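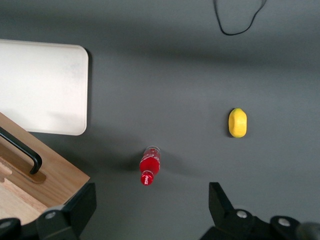 灰色台面:白色圆角板件、带黑色杆状提手的浅色木盒、横放的小号可口可乐瓶。

分类:图集 > 居家收纳 > 台面与容器

Zudcombe 储物间台面整理图集
文字整理:Cathal Tully
更新:2022年6月5日

本页收录储物间改造后的台面与器物资料。改造内容包括更换台面、拆除旧吊架、重新划分容器的存放位置。储物间与厨房相邻,日常兼作备餐和分拣区,因此台面上既有厨房用品,也有木制容器和零散的饮料瓶。各条目先写物件,后写存放方式和保养方法,条目之间没有先后顺序。尺寸单位除另行注明外均为毫米。

【台面】
哑光中灰色,表面无花纹、无印刷标记。选色时比较过白色和深灰色样板。白色样板在顶灯下反光偏强,浅色器物的边缘不易辨认;深灰色样板落粉后痕迹明显,面粉和木屑都要反复擦。中灰居于两者之间,浅木色、白色和红色的物件放上去都容易区分。
台面向 Pliteck 订制,离地高度975。此高度按站姿分拣确定,比原来的旧桌面高。坐姿操作需另配高凳。

【台面照明】
顶灯位于台面后方,没有加装灯带。台面亮度不完全均匀,局部会有较宽的柔和暗带,对分拣没有影响。在台面上读小字标签时,把物件移到较亮的一侧即可。曾试装夹式台灯,灯臂占用台边,放大件时要先移开,后来撤掉。

【白色板件】
矩形,圆角,米白色。平放,靠台面一侧。浅色表面容易显出灰色的擦痕和阴影,两者不好区分,判断方法是换一个方向看:阴影随角度变化,擦痕不变。
擦痕用湿布加少量小苏打处理,顺长边方向擦,不打圈。打圈会留下细密的弧形纹路,侧光下比原来的痕迹更显眼。清洗后立放沥水,接触面垫一块薄布。不要和木盒叠放过夜,板件背面残留的水会在木面上留下一圈水印。

【浅色木盒】
蜜色浅木,纹理细,木边有一处圆形缺口。盒上的黑色杆状提手弯成长U形,提手下方有一块略微凸起的木制安装板,颜色比盒体深,偏暖棕。
木盒在本储物间的用途是短途搬运:从货架取物,放到台面分拣,再整盒放回。盒内不固定分格,需要时临时插入硬纸隔板。隔板高度低于盒沿,否则手从侧面伸进去时会碰歪。

【木盒的提手】
提手是整个木盒受力最集中的部位。检查时握住提手中段,向上提起少许,再左右轻推,听连接处有无响动。有响动时先拧紧固定件,仍然松动则暂停搬运,只作静置容器使用。
安装板的作用是把提手的力分散到较大的面积上。如果板的边缘与盒体之间出现缝隙,应先清出缝里的灰再补胶,带灰补胶的部位干后容易整片脱开。补胶后用夹具压住过夜,夹具与木面之间垫软木片。

【木盒的表面保养】
浅色木料不上深色蜡。上一轮保养在二月,用的是无色硬蜡油,薄涂两遍,中间用4,000目砂纸轻拂。先前一次涂得过厚,表面发粘,吸附了一层棉絮,只好全部擦掉重做。
保养时把提手用纸胶带包住,避免蜡油沾到黑色表面。蜡油在哑光黑色表面上会形成亮斑,擦除后仍能看出边界。圆形缺口的内缘是端面木纹,吸油较快,涂完平面后再单独补一次。

【可口可乐瓶】
小号,红色。瓶子横放在台面上。
饮料瓶不属于台面的常备物件,分拣时经常出现。处理规则按状态分:未开封的归饮料架;开过的放冰箱门;空瓶冲净后进回收袋。横放的瓶子在平整台面上可能滚动,需要长时间放置时应改为直立,或在旁边放一件重物挡住。本台面没有挡边,靠近前沿的圆柱形物件优先收走。

【物件的间距】
台面不按格子划线。实际使用中,大件靠后靠侧,小件居中,前沿留给手部操作。木盒与白色板件可以临时相互搭叠,但搭叠时要确认下面一件放平,且提手一侧没有受压。
Sakamoto 的收纳手册建议在大件之间留出一掌宽。按此方法试用7天,取放动作比较顺,但台面能放的东西明显变少,遇到集中分拣时不够用。目前的做法是平时留间距,分拣时取消,结束后恢复。

【货架】
位于台面对侧的墙边,层板可调。木盒放在齐腰的一层,提手朝外。浅口容器放上层,重物放下层。层板前沿贴纸质标签,只写类别,不写具体物品。写过具体物品的标签更新太慢,常与实际内容不符。
货架的型号为 Ernamura,出厂附带的塑料层板卡扣较紧,调整高度时需从下方用橡胶锤轻敲。卡扣方向装反时层板会略向前倾,放圆形容器能看出来。调整后先放水平尺,再上重物。

【旧吊架】
已拆除。原吊架悬在台面上方,挂有锅铲、漏勺和布巾。拆除原因有两个:一是遮光,二是取大件时碰头。墙面留下的孔已填补,补过的位置在阴天看不出,在斜光下略有凹陷,未再处理。
原来挂着的器具移入厨房抽屉。布巾改挂在门后的横杆上,干得比原来慢,天气潮湿时要拿到室外晾。

【擦台流程】
清空台面,先用干毛刷把颗粒扫进簸箕,再用拧干的湿布擦一遍,最后用干布收水。顺序不能颠倒。木屑和盐粒在湿布下会划伤哑光面,划痕呈亮线,无法抛除,抛过的部位比周围更亮。
油污用中性洗涤剂稀释后处理,停留时间不宜过长。含酒精的清洁剂只在标签残胶上局部使用,用后立即以清水擦净。不使用去污粉和钢丝球。
饮料洒出后要当天擦净。含糖液体干后发粘,会粘住板件底面,强行掀起时容易在灰面上拖出痕迹。正确做法是沿边缘滴温水,等糖膜软化后平移取下。

【台面与木制品的接触】
木盒底部如有硬颗粒,拖动时会划台面。移动木盒一律提起,不推不拖。盒底可以贴毛毡垫,但毛毡会积灰,贴后需定期更换。试用过软木垫,厚度偏大,木盒放在货架上时顶部余量不足,取出不便,已停用。
湿度变化对木盒的影响主要出现在侧板接缝处。梅雨天接缝收紧,冬季供暖时张开。轻微张开不必补胶,春季会自行恢复;能塞进一张名片时再处理。

【尚未完成】
台面后沿与墙之间的缝隙还没有打胶。缝隙里容易落入小件,目前用一条折叠的纸板塞住。打胶需要选中灰色密封胶,手上的两支色卡都偏蓝,等新色卡到后再定。
白色板件的立放架也没有定型。第一版用废木条做成,槽口过窄,板件放进去后不易取出;第二版准备把槽口放宽2毫米,底部开排水槽。

【更新记录】
增加提手检查方法。
改正台面离地高度,原文误写为桌板宽度。
删去旧吊架的安装说明。
货架卡扣一条补充了水平尺的使用顺序。

关键词:储物间、灰色台面、木盒、提手、台面保养、器物收纳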